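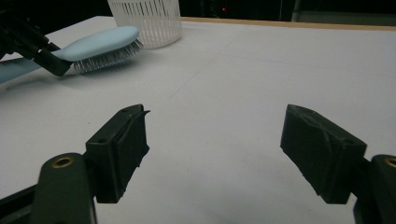
# sira-brush

Two-handed tidying demonstrations, recorded with a pair of homemade hand-held grippers on one table at Skernstead, the shared workshop where we rent half a bench and borrow the other half. The job in every episode is to get a hairbrush into a slatted basket. People have been doing this without datasets for a long time.

Sira is the name of the gripper. This repo holds the recordings, the loader and the calibration files. The printable parts are in `sira-hardware`, which is tidier than this one and gets all the compliments.

Last cleaned up: March 4, 2022.

## At a glance

| | |
|---|---|
| Episodes | 228 |
| Wrist video files | 455 |
| Frame rate | 20 fps |
| Operators | 3 |
| Tables | one, white, never quite clean |
| Robots harmed | none present |

Readers who can multiply will have noticed that 228 episodes with two grippers ought to give one more video than that. See *Known problems*.

## The grippers

Left and right are the same print, mirrored where they had to be. The arms are dark green filament that everyone who visits calls black. After the first month we stopped correcting them, and the config files now say `black` too.

- **Fingers.** Separate blocks screwed onto the arms, so a bad one can be swapped without reprinting the whole jaw. Print them with the pad face up. Eetu printed the first set pad face down and they had all the grip of a bar of soap.
- **Inserts.** Brass, heat-set. Ours came from a mixed box from Chaudhry, the hardware counter down the road, and the sizes on the lid were more of a suggestion. Measure before you melt.
- **Camera.** One per gripper, looking out over the fingers. The bracket has a slot for fine adjustment. Please don't finely adjust it. Every time somebody did, we had to redo the calibration.
- **Top plate.** Gray, triangular, held on at the corners. If it rattles, stop and tighten it before you record anything.

The finger faces scuff quickly. We thought about sanding them between sessions and then thought about how many sessions there were going to be. The wear is in the data. If your model turns out to have strong feelings about scratches, we'd like to hear about it.

## The task

The operator starts with both jaws open over the table. One gripper picks up the brush, and the other helps or gets in the way according to the operator's mood. The brush goes into the basket, the operator backs off, and the recording stops on the foot switch.

A hairbrush was Aleksandra's idea. We had been using a wooden block, and the block was so easy that the recordings were useless for anything except building confidence. A brush has one side that is smooth and one side that fights back. It rolls onto the wrong side when nudged, and the bristles snag on the fingers if you come in too low. It was also the only thing in the bathroom drawer that Eetu agreed to give up.

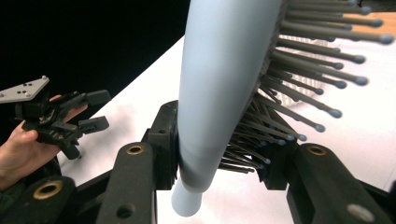

*The brush held between the fingers, bristles to the right, with the second gripper in hand at left.*

Episodes are sorted into these groups by the person who recorded them, on the day, usually while hungry:

- `clean`: picked up, put in, done.
- `regrasp`: put down or shifted at least once on the way.
- `handover`: passed from one gripper to the other in the air.
- `opera`: anything longer than a minute. There is often a story. We didn't write it down.

The labels are per episode only. There are no per-frame labels, and we have no plans to make any unless someone offers to do it for love.

## Layout

```
sira-brush/
 episodes/
 <episode_id>/
 left.mp4
 right.mp4
 width.csv
 pose.csv
 meta.json
 calib/
 tools/
 wakgate.py
 load.py
```

`width.csv` is the jaw opening for each gripper, in millimeters. Negative values mean the zero had drifted. Clip them.

`pose.csv` is the estimated path of each gripper in the table frame, with the origin at the corner nearest the kettle. In September the kettle moved. The origin did not, and it is marked with tape.

`meta.json` has the group, the operator as a letter, and a `notes` field. Most notes are empty. Some are rude about the basket.

## Wakgate

`wakgate.py` lines up the left and right videos. We clap the two grippers together at the start of each take, and the script looks for the matching spike in both audio tracks, then throws the audio away. You don't need to run it, as everything in `episodes/` has already been through it. It's included because people ask how we did the syncing and are let down by the answer.

To run it on your own recordings:

```
python tools/wakgate.py --in raw/ --out episodes/ --check
```

Leave `--check` on. Without it the script will happily match a clap to a door.

## Loading

```python
from tools.load import Episodes

eps = Episodes("episodes", group="handover")
for ep in eps:
 frames = ep.frames("left")
 width = ep.width("left")
```

Frames come back as RGB. An older version of the loader returned BGR and Aleksandra trained on it for a whole weekend. The brush came out orange and the results were slightly better. We fixed it anyway.

## After the drop

Each take should keep running for a moment after the brush is released, with the jaws open and pulled back. The trailing footage looks dull and it matters: a policy trained on takes that stop at the release tends to hover over the basket afterward like a guest who can't find the door. Don't trim it. 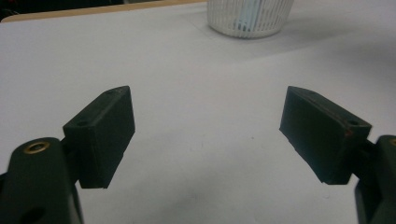
*Jaws open over the table. The light blue showing through the slats is inside the basket.*

## Known problems

**The missing video.** One episode has no `right.mp4`. The card was full. Eetu says the card was not full. The loader skips that side and prints a warning, and we have agreed to leave the subject alone.

**Light.** The table is lit mostly from above and the room behind it goes very dark in places. Auto exposure was locked partway through the project. Episodes from before that pulse a little whenever a hand crosses the table. `meta.json` has `exposure_locked` so you can filter them out.

**Hands.** Operators' hands turn up in the wrist views, and so do sleeves. Faces shouldn't. We checked every file, but open an issue if you spot one and we'll pull the episode.

**The table.** There's a seam across the top. It shows up in some views and not in others, and the pose tracker likes it far more than it deserves to.

**Variety.** One brush, one basket, one table. Don't expect anything trained on this to cope with your brush. It has never met your brush.

## What it's good for

Testing a two-gripper pipeline end to end, checking that your sync and calibration are sane, and small imitation experiments where you want an object that's awkward without being fragile. We wouldn't use it as a benchmark. The split in `splits.txt` was made by Aleksandra in an afternoon and she'd like that known.

## Contributing

Pull requests for the loader are welcome. New recordings are welcome too if they were made with a Sira gripper and include the calibration files. Please use a different object. Name the folder after it and add a few lines to this file under *The task*.

Bench time at Skernstead has to be booked on the paper sheet by the laser cutter. Wipe the table when you're done. We're aware of how that sounds coming from us.

## License

Data: CC BY 4.0. Code: MIT. Credit Eetu Saarela and Aleksandra Domański, and get the ń right if you can.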